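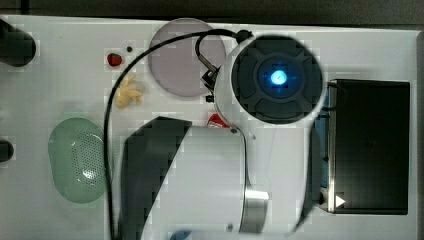 Bench 2, October, before the lunch trays. Arm beside the plate, blue light on, colander to the left.

Notebook, Meris test kitchen. Third page on the prep station, and the first one where I'm not mostly writing about the extension cord.

Olga Prieto ran the morning block. 51 picks attempted, pale yellow pieces and berries mixed, target is the plate. 13 needed a person. We log those as "assists," a word from the Cirkard manual that makes it sound like basketball. Olga's tally sheet has a column headed "me again." I have asked her to use the proper heading and she has said she'll think about it.

Of the 13:
- most were pieces lying against each other, where the gripper went for two and got neither
- a few were strawberries taken by the leaves, lifted nicely, and dropped on the way over
- one was a person leaning on the stop button with an elbow. That was me. It stays in the count.

Cable is still a nuisance. It runs across the plate side and down past the colander, and whoever sets out the food has to work around it. Vikas Tripathi wants it clipped to the arm the whole way down. I said that was on the list. He asked which list.

What has changed for people, since Bhardwaj wants a paragraph on it and I'd like to have something written down before I'm asked in a meeting:

Setting up takes longer than it used to. Before, Olga tipped the food onto the table and got on with it. Now she spreads it out, keeps it clear of the colander, checks the light, steps back, starts the run, and stands there with her arms folded. By her reckoning she does the same amount of work with less of it in her hands and more in her neck. She has asked for a stool at the right height. Ordering one. The robot got its stand approved in a single email; the stool is on its second form.

The talking has gone too. The prep table was where you found out who was swapping shifts. With one person minding the arm and everyone else moved over to packing, the news comes through a day late. Vikas has started taking his coffee at bench 2 so he can hear things, and so we now pay two people to watch a robot pick up a strawberry.

On the good side, Olga's wrist is better. She mentioned it while looking for a pen, and I'd put it ahead of anything on the Skurklow dashboard. The dashboard has us at 78 for "station harmony." I've looked for the definition and so has Vikas.

Nobody has been moved off the shift. People ask me about that every week, usually sideways, usually about something else first. I tell them what I know, and I've told Bhardwaj it would sound better coming from somebody with an office.

Afternoon, 3:40. Tried a slower approach on the yellow pieces with more space between them. Fewer double grabs. Slower is a hard sell upstairs, but a slow pick that lands beats a fast one that Olga has to go and find under the bench.

To do:
- clip the cable (this is the list, Vikas)
- ask Cirkard if the grip force can be set per item, strawberries lower
- stool, chase form
- try the run with Olga choosing the order of the food, she has opinions and so far they've been right
- move the stop button or move my elbow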